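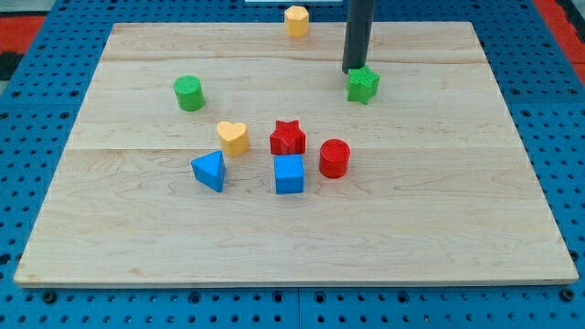
How often should you oil a cutting board? Once a month for one you use every day, and again any time the wood starts to look pale and thirsty.

Magazine > Kitchen > Things We Keep

I've been answering that question for years now, mostly at other people's sinks, because I'm the kind of guest who wanders into the kitchen before dinner and starts petting the cutting board. I can't help it! If it feels like a dry old fence post I'll say so, and then I'm not invited back until spring.

My own board came from a shop in Fisville called Nygård, up the stairs over the bakery, where everything smells of toast. I paid 67 dollars for it, which at the time was more than I'd paid for any single thing in my kitchen including the kettle. It's maple, it weighs as much as a small dog, and I carried it home on the bus on my lap. I was so proud of it that I didn't cut anything on it for two weeks. It leaned against the backsplash and I sliced my tomatoes on a dinner plate.

Then I had people over, somebody grabbed it for a roast chicken, and the spell was broken. Good. A board with no knife marks is a tray.

What I got wrong in the first year was nearly everything. I used olive oil, which goes sticky and then smells like the back of a cupboard. I left it flat in a puddle overnight and it cupped so badly that it spun when I chopped onions. (You can fix that, by the way - damp towel under the hollow side, leave it a day, check it, and be patient. Mine came back almost all the way. There's still a tiny rock in one corner and I fold a dishcloth under it.) And once, only once, I put it in the dishwasher. We won't talk about that.

Plain mineral oil from the drugstore is what you want. Warm the bottle in a bowl of hot water, pour on more than seems polite, rub it all over with an old T-shirt, edges and underside too, and go to bed. Wipe off whatever is left in the morning. I do mine on a Thursday night after the dishes, when I've got a podcast going and I'm too tired for anything that needs a brain.

Wax is a different conversation, and people get heated about it. I use a tin of board cream from Garuvham, which is beeswax and oil whipped together, and a tin lasts me most of a year. I like how water beads up on it. A neighbor of mine thinks wax is a waste of money and her boards look better than mine, so make of that what you will.

Sanding scares people more than it should. If the surface has gone fuzzy or there's a stain from beets you can't live with, get yourself some medium paper, go with the grain, and keep going until it looks even. Then wet it, let it dry, and feel how the fibers stand up all prickly. Sand that off with something finer. I finish at 600 grit, and I know a man at the hardware store counter will tell you that's silly for something you're about to hit with a knife. He may be right. I do it because it feels like the inside of a seashell and I'm allowed to have that.

As for garlic smell, coarse salt and half a lemon. Scrub, leave it ten minutes, rinse, stand it on its edge to dry with air on both sides. If the smell hangs on, pick one face for garlic and onions and keep the other for fruit. I burned a little dot into the fruit side of mine so I'd stop giving everybody oniony peaches.

I did try switching once. Mimeo, the mail-order people, sent out one of those catalogs with a walnut end-grain board on the cover, and I stared at it all through December. I even cleared a spot on the counter. When I finally used one at a friend's place it was lovely, and heavy, and dark enough that I kept losing the peppercorns. I went home and oiled my maple one out of guilt.

It's got a scorch mark now from a pan I set down without thinking, and a row of dents from the time I decided to crack walnuts with a hammer. Next on the list is a pair of little rubber feet, if I can find some that don't need screws.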